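The Robot Will Get to Your Laundry When It's Ready

By Kalkidan Araya

My dishwasher broke in January, and for nine days I washed everything by hand and thought a lot about robots. I don't mean the fancy kind that dance in videos. I mean something with arms that would stand at my sink, take the spatula with egg on it, and leave me alone to watch television.

I've been promised this thing since I was a kid! My grandmother had a cartoon calendar on her fridge with a tin maid on it, feather duster and all, and I was absolutely sure I'd have one by the time I was thirty. I'm forty-four. I own a vacuum that gets stuck under the radiator and calls for help.

So I went looking for people who work on this for a living, and asked them all the same rude question: can it do my chores yet?

Bereket Gebremichael laughed at me for a good long while. He runs a small outfit called Altard that teaches robot arms to handle kitchen things and cloth, and before that he spent eleven years in car parts, where the robots were bolted to the floor and did one weld all day. "Those were good robots," he told me. "They were fast, they were strong, and if you moved the part over by the width of your thumb they'd weld the air."

That's the whole problem with my kitchen. Everything in it has moved by the width of a thumb. The spoon was in the tray yesterday and today it's under a dish towel, and there's a new mug from my sister that's shaped like a cactus.

I told him my list. Utensils first, then towels, then the bed, then the really ambitious one, which is the drawer under the oven. He said he could talk to me about the first two. He made a face at the bed. He wouldn't discuss the drawer.

Utensils sound easy. You pinch, you lift, you put down. But a wooden spoon lying flat in a steel tray is a mean little object for a gripper with two stiff fingers. There's hardly any gap underneath, the handle wants to roll, and if you come down a hair too low you're pushing on the metal. People solve this by sort of scrabbling at it (try it, you do a thing with your fingernail that you've never once thought about). A robot has no fingernail, and it has to be shown, over and over, with the spoon lying a different way each time.
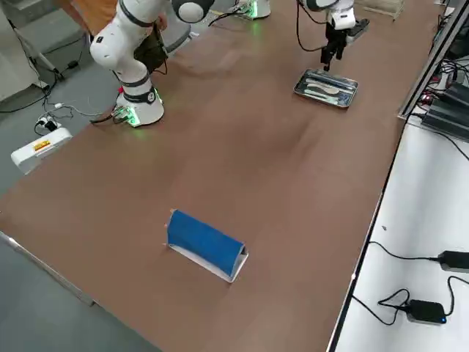
Cloth is worse. A spoon is at least the same shape after you've picked it up. Grab a towel by the corner and it turns into something else, and then it turns into something else again when it touches the table. Stefaniia Kobzar, who trains the software at Altard, described it to me as trying to learn the alphabet while somebody keeps melting the letters. She has recorded 614 cloth runs for one task, and by her own count the machine still blows it about one time in three when the fabric lands with a fold tucked under.

I asked how it blows it. She said sometimes it grabs nothing and carries the nothing very carefully over to the pile and sets it down. I have to say I warmed to it after that. I've had roommates who did less.

What got me was how much of the work is a person. You picture these things being programmed, some genius typing away, and a lot of it is a patient human moving an arm through a job and then putting everything back where it was and doing it again. Stefaniia aims for 20 good runs before lunch. She has opinions about podcasts.

I wanted a second view from somewhere that has to make money on this, so I called Bình Âu, who manages the packing floor at a kitchenware distributor called Nedudow. They've had two arms on trial since last fall, sorting utensils into gift sets. She was much less dreamy about it than I am. Her arms work nights, when it's quiet, on three items that never change, and they're fine. Slow, but fine. A good packer does up to 1,000 sets in a shift and the arms together don't come near that, though they also don't need parking.

"Then marketing added a ribbon," she said.

I waited.

"So now we have people do the ribbon."

I think about the ribbon a lot. You can automate your way through a gift set, steel and wood and cardboard, and then somebody in an office decides it'd be cute with a bow on it, and you're right back to hands.

There are gadgets for sale already, of course, and I bought one, because I have no self-control and it was a work expense. It's called the Bogale and it cost me $899. It folds T-shirts. You clip the shirt onto it by the shoulders, you smooth the sleeves, you push the button, and it gives you a folded shirt. I timed it against myself on a basket of the family's laundry and I won by so much that I went and made coffee. The clipping is the chore! My son likes it, so it lives in his room now, and his shirts are beautifully folded on the floor.

Abrehet Assefa wasn't surprised. She's an occupational therapist, and she's the one who changed my mind about what I was even asking for. Her clients are people who've had strokes or whose hands have stiffened up, and when I complained to her about speed she stopped me. Somebody who needs ten minutes and a rest to put away a tray of cutlery doesn't care that the robot takes six. They care that it doesn't drop a knife, and that they can tell it to quit. She's been trying a wheeled helper called Sulley with a few families, and the feature they love most is that it picks things up off the floor. That's it, that's the hit. Dropped a spoon, get the spoon.

I'd been thinking about chores as a thing I find boring. It's a different list when bending down is the hard part, and I felt a little silly about my oven drawer after that conversation.

Still, I had to go back to Bereket and ask the rude question again, because my editor wanted a number. When? He wouldn't give me a year. He said a tray of utensils in a tidy kitchen is close, close enough that he'd be annoyed if he were still working on it when his daughter finishes middle school. Towels, a while after that. A whole kitchen, with the cactus mug and a cat walking through it, he'd rather not say in print.

The dishwasher got fixed, by the way. It took a man with a flashlight forty minutes, lying on his side on my kitchen floor with one arm all the way in behind the pump, feeling for a hose clip he couldn't see. I asked him if he worried about robots taking his job and he asked me to hand him the pliers.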